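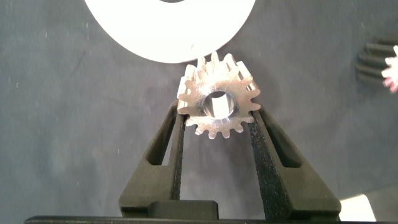
4.2 Surface condition of the small gears

Figure 3. Small spur gear, face-on. Circular machining marks and scuffs show on the flat face.

The spur gear has not changed much in living memory, and the literature on its teeth would fill a barn. The flat face between the teeth and the bore has been left largely to itself. We spent October looking at it.

The sample was 431 small metal gears from the Lavar parts store, sorted by eye and then sorted again after the two sorters compared notes and stopped speaking for an afternoon. Each gear was graded on the Stumau scale, which runs from "clean" to "handled" to "regrettable." Faint circular marks of the kind seen in Figure 3 were treated as traces of machining and carried no penalty. Scuffs running across those marks were treated as wear, or as the result of being kept in a drawer with other gears, a condition the scale does not distinguish from wear.

Of the full sample, 34 were graded regrettable. Most of these had a nick on at least one tooth as well, so the face grade told us little that a thumbnail would not have. The middle grade was more useful and much more argued over. A brushed finish catches light unevenly, and a gear that looked handled under the bench lamp could pass for clean by the window. Oddsson's advice to turn the part a quarter turn and look again settled many cases and unsettled 2.

Bores were graded separately, using the Gamach procedure, and are reported in Section 4.3. The rim of the bore was excluded from both grades, an oversight we noticed after the gears had gone back to the store.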